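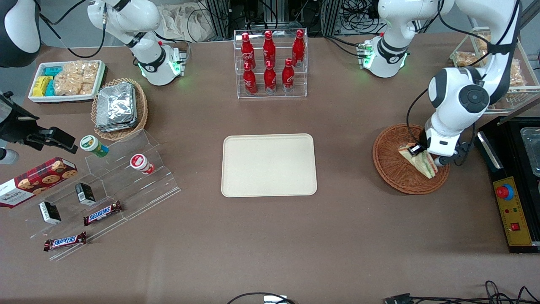
The snack table in the Mumovville workshop, with the left arm in the sandwich basket.

I had wanted to visit the Mumovville workshop for a long time, and on 10th April they opened the doors to visitors. It is a shared workshop behind a row of garages. You pay by the month, you get a shelf and a key, and you may use the big tools after somebody has shown you how. I am a member of a much smaller one in my own town, so I came mostly to look at how other people organize themselves. I stayed almost the whole day at one table.

The entrance is not easy to find. My bus stopped at number 842 and the workshop is at 1058, on the other side of the road, and the gate has only a small sign with the word Kamen, which is the name of the old company that had the building. Bongani Engelbrecht was at the gate with a list of names. Mine was spelled wrong but he found it.

The first room is for wood and the second is for sewing and for bicycles. I looked at both, but quickly. The robot build is in the third room, and I could hear people talking there already.

The build is called Sosell. It has two white arms which stand at the back of a brown table, and the idea is that it prepares a tray of snacks from an order. Kamran Ghumman and Anum Durrani started it. Anum makes the software and Kamran makes everything that has to be screwed, glued or cut. He told me that he thought the table would be the easy part. He has now arranged it again more times than he wants to say.

I understood him better when I looked at it closely. Every kind of food stands in a different way. The Coca-Cola bottles are in a clear rack with two steps, so the back row is higher than the front row. The sandwich lies in a round wicker basket and is a triangle in plastic. On the left there is a clear stand with levels, with Snickers bars and a red box of Walkers shortbread and some small jars. An arm that is good with a bottle is not automatically good with a soft bag of chips. Anum said the sandwich is the most difficult thing for her, because the plastic is smooth and the bread under it gives way. If the gripper closes too much, you have a flat sandwich, and if it closes too little, you have nothing.

I asked why they use wicker baskets, as the edges are uneven and I would expect a plastic box to be simpler. Kamran answered that a plastic box is what he also wanted. Anum wanted baskets because a real kitchen or a real café has such things, and she does not want a robot that works only with boxes. They did not agree about this in front of me, in a friendly way.

The beige tray in the middle is where the order must arrive. It has round corners and is quite flat. An earlier tray was too shiny, and the software saw the ceiling lamps in it.

What I liked the most was the stop button. It is big and red, on a black box with a yellow plate, at the right side of the table. Before anybody may stand close, Kamran shows where it is and lets you press it once. In our workshop we have a stop button on the saw, but it is behind the machine and you must reach over. I wrote this in my notebook with two lines under it.

The cables are less beautiful. There are black bundles of them behind the table, and more on the front corner. Shagufta Satti, who does the electrical work, is making a channel for them under the table top, and she had a piece of it to show, made from gutter pipe. She needs 894 millimeters of it for the long side and the shop sells it in other lengths, so there is much sawing.

After lunch there was a short talk by Kamran Marwat from Kordestani, the hardware store that gives them screws and metal profile at a lower price. He spoke for 30 minutes about aluminum profile and which nuts to buy. I had not expected to find it interesting, but I bought a bag of the nuts afterwards.

If you want to visit, write to them first, as the gate is normally closed. Bring shoes with closed toes. The coffee is free but you wash your own cup, and the sink is in the sewing room.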